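Saludo Wood-Pattern Floor Planks

Saludo planks are supplied by Trosatach for offices, training rooms and other shared indoor spaces. Each carton contains 12 planks and is sold as a complete unit. The range includes mixed tones of gray, brown and tan.

Samples may be requested through the Tundov showroom before an order is placed. Orders of 40 cartons or more are delivered on pallets. 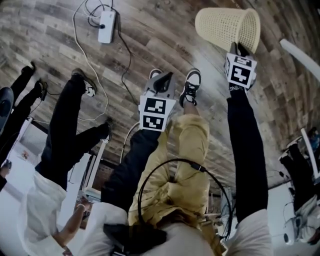 Ordering and Care

Item number: 742
Matching edge trim: 820

Sweep regularly with a soft broom. Felt pads should be fitted under chairs and tables. Bulk order inquiries should be addressed to Zawadi Mugo, Contract Sales.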